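Stultcombe Workshop Services
Household and Workshop Tips: Software for the Bench-Top Arm

The following guidance is issued to members who plan, test, and run bench arms with the Gurnow planner and the Misness control package. It applies equally to a kitchen counter and to a workshop table. Members who use other software will find that most of the advice carries over, although menu names will differ.

Setting up the work area in software

Enter the table first, then the walls, then the objects. The planner treats any space that has not been entered as free space, and a missing back ledge is the most common cause of a scraped wrist joint. Ledges, raised rims, and the edges of cutting boards should be entered at their full height plus a small margin.

Trays and bins should be entered as five thin panels and never as a solid block. A solid block cannot be reached into, and the planner will report that no path exists. The message reads the same as the one given when the arm is too short, and members have spent whole evenings moving the base for no purpose.

Where two arms share a table, each must appear in the other's model, including when one of them is parked. Save the parked position under its own name. Gurnow keeps up to seven named positions for each arm, and the first should always be the parked one.

Perception

Shadows cause more false detections than clutter does. An arm that reaches across a pale surface throws a dark shape that moves with it, and a simple color threshold will often report that shape as an object. Take the reference view with the arm parked, take a second with the arm extended, and compare the two object lists. Any entry that appears only in the second list should be masked.

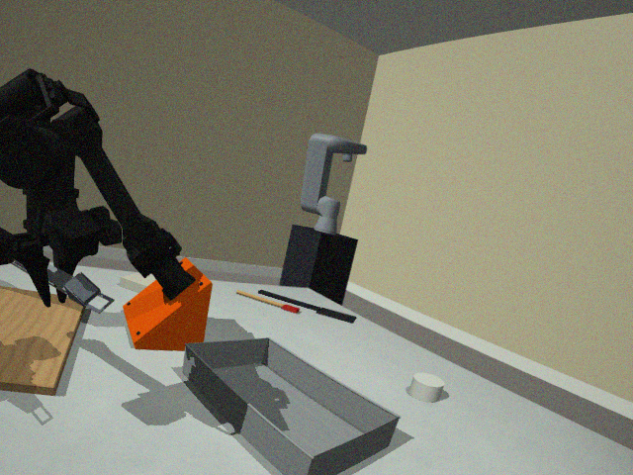

Thin items require separate treatment. A brush, a skewer, or a pencil may be only a few pixels wide at the default resolution, and two such items lying close together are frequently merged into one. Raise the resolution for the region of interest only. Raising it for the entire table slows the update rate to the point where the control loop begins to wait.

Bright, plain colors are helpful for blocks and fixtures used in calibration. Matte finishes are preferred over glossy ones. Metal tools should be located by outline, as their surface brightness changes with every change of angle.

Planning and motion

Set an approach point directly over each item and require the arm to pass through it. Speed between approach points may be left at the default value of 2,000. Speed below the approach point should be reduced by hand.

The planner's sample limit is delivered at 4,000. Members have asked whether it should be raised when a path is not found. In most cases it should not. A table that cannot be solved in 4,000 samples usually contains an error in the model, and the tray panels should be checked first. Ismail Abdel Rahman, who maintains the Stultcombe settings file, recorded a typical solution at 1,850 samples on the standard bench layout.

Tools held in the gripper must be attached to the arm in the model at the moment of grasping. Otherwise the planner protects the fingers and ignores whatever projects beyond them. Release the attachment when the tool is set down.

Keeping files in order

Each layout should be stored in its own folder with the object list, the named positions, and the settings file together. The Sepp viewer opens all three at once and marks any item that is present in one file and absent from another. Run this check before each session.

Settings files saved before the November release of Misness store angles in degrees. Later files use radians. The package does not convert them, and the heading must be read before loading.

Requests for changes to the shared settings file should be sent in writing to the workshop office, with the layout folder attached.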